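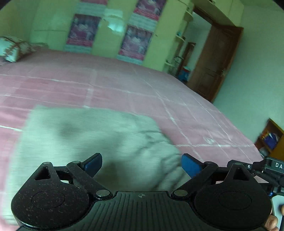

*Hand-held gripper over the white cloth on the bed, Rondura open day*

**Rondura open day: notes from the bedroom demo**

**skatia_tom** wrote:
Went in March 2024 with one other person from my shop. The demo was cloth handling on a regular bed. You hold the gripper yourself and close it on the fabric, and the recordings go to train the Vomgate arm. Hammad Sethi ran our group. He said they had 1000 takes planned for the cloth set and 967 done. Each visitor got a turn. Mine was picking up a cloth by one edge and laying it over.

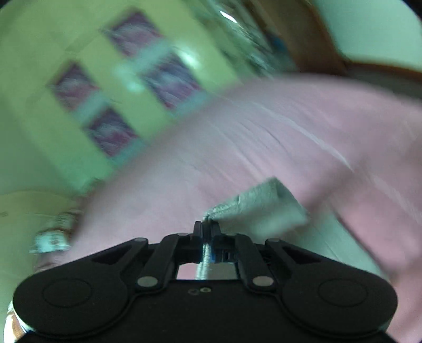 The grip itself was easier than I expected. Moving slowly enough was the hard part. Sethi asked me to redo two of mine because I rushed the lift. We did not see the arm run at all, and I would have liked to.

**pinion31** wrote:
Was the arm there and turned off, or not there?

**skatia_tom** wrote:
Not in the part we toured. They said it would be at the November one.

**ldrake** wrote:
Then I don't see what the open day was for. I drove 100 miles to one of these last year for the same thing. If you invite people to see a robot fold laundry, it should fold laundry. A person holding a gripper is a person folding laundry.

**mo_benchwork** wrote:
Disagree. The invitation said data collection demo. I was in the afternoon group and found it useful to see how much a soft item moves before you touch it. Socks were harder for me than flat cloth.

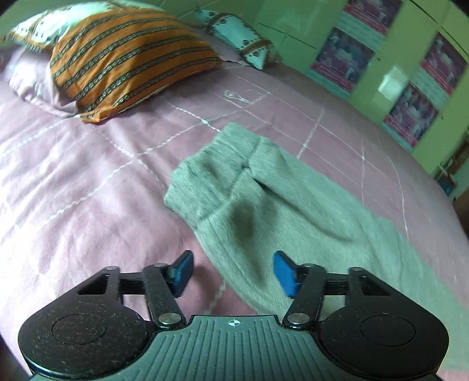

I kept closing too early and getting sheet along with the sock. Sethi's advice was to come in flatter and wait. After that I got it most times. My turn lasted roughly 31 minutes, so nobody was rushing us through.

**ldrake** wrote:
Fair on the invitation, I didn't read it. Still want to see the arm.

**pinion31** wrote:
Did they say if the Afridi finger pads fit the same gripper? That's the only reason I'd go.

**mo_benchwork** wrote:
I asked. He said not without a new bracket. No price yet.

**skatia_tom** wrote:
Same answer in our group. Sign-up for November isn't open, I'll post in this thread when it is.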